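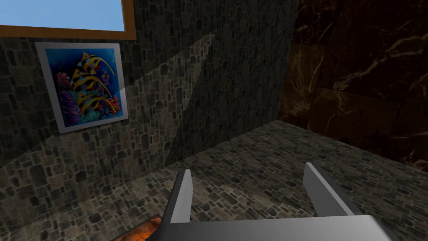
Practice room view in the simulator, gripper open.

Blog > Work > Automation

Posted in August by the author

We use cookies to remember your settings. By continuing to read you accept this.

The warehouse at Claltham is getting two picking arms, and for the past month I have spent my mornings at a desk and my afternoons on the floor as usual. The desk part is new. Six of us from the packing line were asked if we wanted to learn the simulator, and I said yes, mostly to rest my knees.

The software is called Fakir and it comes from a firm called Ninen. You look out over the gripper, two grey fingers on a wide plate, and you steer it with a hand controller. The rooms are nothing like a warehouse. One has a cobbled stone floor, a dark marble wall and a picture of two striped angelfish hung under the window. I know that picture better than anything on my own walls now.

Each of us does 200 short runs a week. You move to a spot, open or close the fingers, save it and go again. My total stood at 3491 when I last looked, and that includes the bad ones, which they also keep. The light changes between rooms and I find shadows in the corners hard to judge. My first 100 runs were poor for that reason.

What changes for us is less clear. The letter from management says no jobs will go at Claltham, and that the arms will take the heavy totes from bay 448. I am glad about the totes. The same letter says the night shift will be "reviewed" — they didn't say when. People on nights have read that line more than once.

The other thing is pay. Desk hours are paid at the packing rate, though the work is closer to what the technicians do over at Prolturcombe. We have asked for a separate grade and are waiting for an answer.

I still like the line for the talking. At the desk we wear headsets and the morning goes by without much said. Two of the six have gone back to packing full time, and I can see why. I've put my name down until the arms arrive, and after that I'd like to be one of the people who looks after them.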